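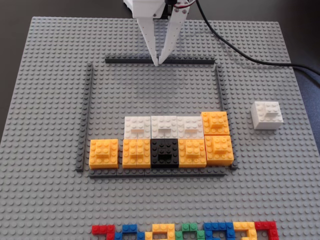
What should a small lab budget for first when it plans a tabletop robot arm?

Spare parts and the computer should go on the list before the arm itself, because those are the two lines that most often get left out.

By Ankica Zupan
August

Mohammed-Awal Quartey keeps the equipment budget at Rilero, a small workshop that tests low-cost arms on bench tasks. He has placed orders for 16 arms there, and he still does the paperwork on a printed sheet with a pencil.

"People send me a link to an arm and ask if we can afford it," he said. "I can't tell them from the link. I want to know what it plugs into, who is going to fix it, and what it will pick up."

Quartey asks for a written task before he asks for a quote. Placing toy bricks on a baseplate is a common one at Rilero. He likes it for budgeting since bricks are cheap to replace and a piece that isn't seated properly is easy to spot.

"You find out fast if the arm is good enough," he said. "If it can't put a block next to another block, I don't want to hear about a bigger model yet. Maybe it needs better fingers. Fingers are a small order."

His last full request came to $1,088 for a computer and $641 for spares: servos, cables, power supplies, screws and a box of connectors. The spares line was questioned when it went up for approval. He left it as it was.

"I had cut it the year before," Quartey said. "Then a servo went, and we waited on a single part while everything else sat there. The person running the tests had to do other work. That doesn't show up on an invoice." 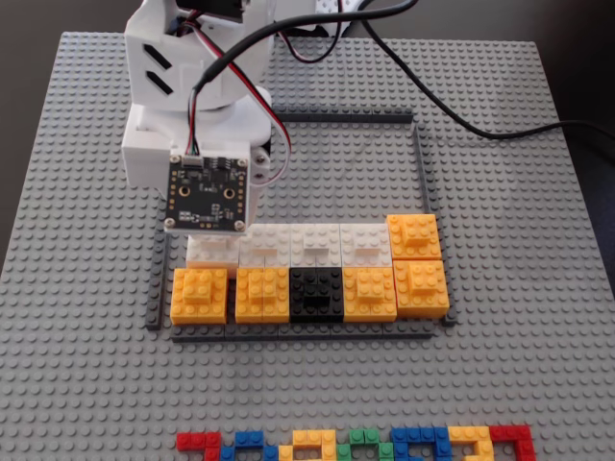 Brick blocks in their gray border, with the arm over the baseplate.

He buys from two suppliers. Halitz handles motors and power supplies, and Wasov handles cable and fasteners. A third, Lưu, quoted on sensors this spring, and he is waiting to see a revised shipping charge before he decides.

Would one supplier be simpler? "For the invoices, sure," he said. "But I'd be stuck if they ran out of something. I would take the extra invoice."

On cables he is particular. He orders them longer than the drawing says and measures with the arm reaching as far as the task needs. A cable that fits with the arm parked may pull when it moves, he said, and a connector is a slow thing to repair.

He also puts staff hours on the same sheet as the hardware. Assembly, calibration and resetting the bench between runs each get a row. Managers tend to skip those rows, he said, so he has moved them to the top of the page.

The next request goes in this fall. It has no new arms on it. Quartey wants a second set of fingers for each one in use, a labeled cabinet for the spares, and more bricks.

"The bricks are the cheapest thing on there," he said. "Somebody will still ask me about the bricks."

Get our equipment newsletter by email once a month. You can unsubscribe at any time.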